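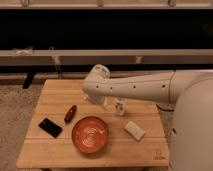 I finally got over to Greritard last week to see what the new arm has done to the returns room, and I came away thinking mostly about coffee breaks. Greritard rents out kitchenware, and every piece that comes back gets picked up, looked over and sorted. Until November that was all done by hand. Now there's a big off-white arm reaching over a plank table, and when I walked in, its practice setup was out: a round orange-red bowl, a little cup and a few other odds and ends, with plenty of bare wood between them. I've had messier lunches!

Nusrat Uddin runs the room, and she was happy to talk (she'd been told I'd only stay 5 minutes, poor woman). Her crew handles 588 pieces on a busy day. The arm takes the small stuff, cups mostly, and the people get the chips, the stains and anything with a customer note attached.

"My wrists feel better and my eyes feel worse," she told me. "I used to lift all day. Now I check all day."

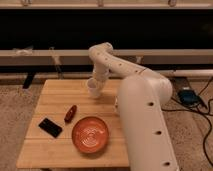 Photo: Greritard / Thambiah workshop

Cups are the tricky part, she says, and I can believe it. The fingers have to come down right beside something small and light, and every new cup shape means someone has to sit with the arm and run it through the moves again. That job is called Surkell duty, after the software, and it pays a bit extra per shift. There was some grumbling over who got trained first. Nusrat now keeps a sign-up sheet by the door, and the grumbling has moved on to the parking lot.

What I really wanted to know was whether anyone had lost hours. No one has so far, she said, but two evening shifts got folded into one, and a couple of people who liked working late aren't thrilled about it.
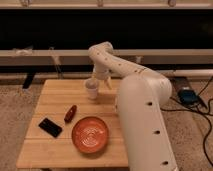
One of them has gone over to the Zarkolura site across town, where sorting is still done by hand and the evening shift is still going. The rest of the crew meets with management on Thu 25 April to talk about schedules and whether Surkell duty should rotate every week. Nusrat wants it to. She'd also like a taller stool.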